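Equipment housing

An equipment housing is the outer shell that holds and protects the working parts of a device. It is also called a case, casing, enclosure or cabinet, depending on the trade. In everyday use, "cabinet" suggests something large that stands on a floor, "case" something that can be carried, and "housing" a part shaped closely around what is inside it. The terms overlap a good deal, and makers often use two or three of them in the same manual.

Housings are found on lamps, pumps, meters, kitchen appliances, power tools, telephones, clocks and most other manufactured goods with moving or electrical parts. They keep fingers away from those parts, keep dust and water out, carry the weight of the device, and give it its outward look.

Contents
1 History
2 Materials
3 Forming
4 Fasteners and joints
5 Windows and covers
6 Sealing and ventilation
7 Finish
8 Wear and repair
9 Disposal
10 See also

History

Early machines were mostly built on open frames. Gears, belts and shafts ran in plain view, and a guard was added only where a part was known to injure people. Clocks were an early exception. Their works were easily spoiled by dust, and a closed wooden or metal case was normal long before factory production.

Sewing machines and early electrical instruments brought the closed metal housing into homes and offices. Cast iron was the usual choice for the former, often painted black. Instruments were more often fitted into wooden boxes with a metal or hard rubber face plate, and the box was made by a cabinetmaker instead of by the instrument shop.

Molded plastics changed this in the first half of the 20th century. Phenolic resin could be pressed into a curved shell in one step, it did not conduct electricity, and it held fine detail. It was brittle, though, and came in a narrow range of dark colors. Softer and tougher plastics that could be injected into a mold replaced it for most household goods after the 1950s.

Regional makers often specialized. In the Parnero district, several small foundries that had cast stove parts went over to pump and motor housings when demand for stoves fell. The Vismont works, the largest of them, listed 1028 separate housing patterns in its last printed catalog. Many differed only in the position of the cable opening or the number of mounting feet. The patterns were later sold to Brophy, a maker of water meters, which kept the round meter bodies in production and dropped the rest.

Materials

Sheet steel is cheap and strong and is widely used for cabinets, computer cases and large appliances. It must be coated to prevent rust. Stainless steel is used in food plants and hospitals, where housings are washed often.

Aluminum is lighter and carries heat away well. Housings for amplifiers, outdoor lights and motor controllers are often die-cast from it, with fins on the outside to give more surface to the air.

ABS plastic is common in household goods. It molds easily, takes color well and resists knocks. Polycarbonate is tougher and is used where a part must be clear or must survive a fall. Blends of the two are sold for power tools and similar products. Nylon filled with glass fiber is stiffer than either and is used around hot motors.

Wood is still used for loudspeakers, clocks and some musical equipment. Its weight and stiffness help to control unwanted vibration, and many buyers like the look.

Forming

Sheet metal is cut flat, punched and then bent along straight lines. Corners are welded, riveted or left open under a cover. Curved metal housings are drawn in a press, spun on a lathe or cast.

Plastic housings are nearly always injection molded. Melted plastic is forced into a steel mold, cooled and pushed out with pins. The walls are kept at an even thickness, as a thick area cools more slowly than a thin one and leaves a shallow dent called a sink mark. Ribs on the inner side add stiffness without adding much material. The side walls are given a slight taper, known as draft, so that the part comes off the mold cleanly.

Molds are costly. For short runs, makers may use vacuum forming, in which a heated plastic sheet is pulled over a form, or they may buy a standard box and drill it. Lisex, a supplier of standard boxes to instrument builders, set its minimum order for a custom mold at 900 pieces and offered drilled stock boxes for orders of 100 or 200.

Fasteners and joints

A housing normally comes apart in at least two pieces so that the device can be assembled. The pieces may be held with screws, snap fits, adhesive, welds or latches.

Screws are the usual choice where a device is expected to be opened again. In plastic housings the screw runs into a boss, a hollow post molded as part of the shell. Thread-forming screws cut or press their own thread into the boss. If they are removed and refitted many times, the thread wears and the screw no longer holds. Brass inserts set into the boss with heat or pressure avoid this.

Screws are generally placed on the back or the underside, where they are out of view. Cross-slotted heads such as the Phillips type are the most common, as a powered driver centers itself in them. Makers who do not want the housing opened by the user may choose a less familiar head shape, or may hide screws under labels or rubber feet.

Snap fits are molded hooks that catch on an opposite edge. They cost nothing extra in parts and make assembly fast. They can break when the housing is opened, especially in older plastic.

Adhesive and ultrasonic welding give a permanent joint. They are used for chargers, sealed batteries and small goods that are not meant to be repaired.

Windows and covers

Many housings have a clear part so that a dial, a lamp or a moving part can be seen, or so that light can pass. Flat windows are cut from glass, acrylic or polycarbonate sheet and held in a rim or glued from behind.

Domed covers are used where light has to pass in many directions or where a flat pane would flex too easily. A curved shell is much stiffer than a flat one of the same thickness. The drawback is glare. A domed surface picks up reflections from lamps and windows across a wide area of the room.

Acrylic resists yellowing but cracks under a sharp blow. Polycarbonate takes the blow but scratches easily and is usually given a hard coating when it will be cleaned often. Glass stays clear longest and is used where heat is high.

Sealing and ventilation

The two needs work against each other. A tight housing keeps water out but holds heat in. Where a device gives off little heat, a rubber gasket is pressed between the two halves, and cables pass through fitted glands. Where more heat must escape, slots are cut low on one side and high on the other so that warm air rises out and cooler air replaces it. Fans are added when this is not enough.

Sealed housings kept outdoors can collect moisture when the air inside cools and draws in damp air past the gasket. Small breathing vents made from a fine membrane let air through and hold back liquid water.

Finish

Metal housings are painted, powder coated, plated or anodized. Plastic housings are usually colored all the way through, so that a scratch shows less. A light texture on the mold hides sink marks, flow lines and fingerprints.

Gray, black and off-white are the most common colors for technical goods. Light plastics that contain certain flame retardants may turn yellow or brown with age, most quickly on the side that faces a window.

Wear and repair

The most frequent faults are cracked bosses, broken snap hooks, lost screws and hardened gaskets. A cracked boss can be repaired with a short metal sleeve and epoxy. Solvent cement works on ABS and acrylic but not on polyethylene or polypropylene, which few adhesives will grip. A replacement screw should match the old one in length as well as in thread, because a longer screw can split the boss or push through the outer surface.

Disposal

Metal housings have scrap value and are routinely recovered. Plastic ones are harder to sort, and inserts, labels and rubber feet have to be removed first. Parts above a certain size often carry a molded mark that names the plastic, usually on the inner face.

See also
Bezel
Gasket
Heat sink
Injection molding
Screw drive

Last revised 17 Aug 2021 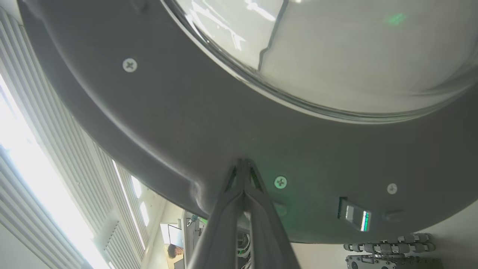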